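Brultovska Automation Course, Handout 6
Setting up the window-frame cell
September 2018

Read this before your bench session. It covers the clamp, the part position and the gripper check, in that order.

1. Fixture
The part is a small wooden window frame. A black C-clamp laid flat on the printed mat serves as the fixture. Turn the T-handle by hand until the frame no longer shifts, then stop. The wood is soft, and overtightening bows the side post - the taught points are then wrong even though the program has not changed.

2. Wrist view
Check the wrist camera before any motion. Both finger linkages and the near face of the part should be in view.

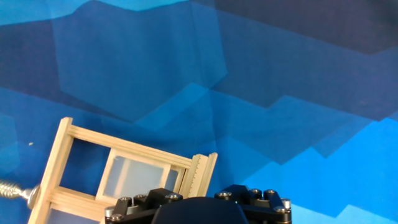 Fig. 6.1. Wrist view: gripper, wooden frame and blue mat.

If the linkages are out of view, the camera bracket has slipped. Reset it, tighten the screws and repeat the check. Wipe the lens with a dry cloth only.

3. Touch-off
Jog the arm down to the top corner of the frame at reduced speed. Stop at first contact and record the pose under the name Workum. Back off 15 mm and approach again. The two readings should agree within 2 mm. If they do not, look at the clamp first and the tool offset second. 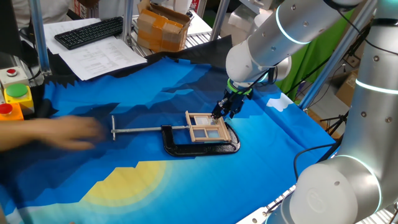

Hands go near the clamp only with the program paused. The person at the clamp tells the person at the pendant when they are clear, and the pendant operator repeats it back before releasing the pause.

4. Routine care
Clean the clamp screw every 1000 cycles and oil it lightly. Inspect the finger pads at the same time and replace them at 2000 cycles, worn or not. Check that the cables along the arm do not pull tight at any taught pose. Enter all work in the Tastesum log.
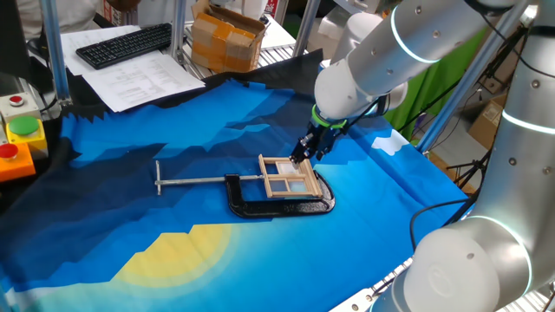
Cisneros remarked after the July session that the touch-off should be repeated whenever the clamp has been opened, even if the same frame goes back in. This is now part of the procedure. Record the repeat as a separate log entry.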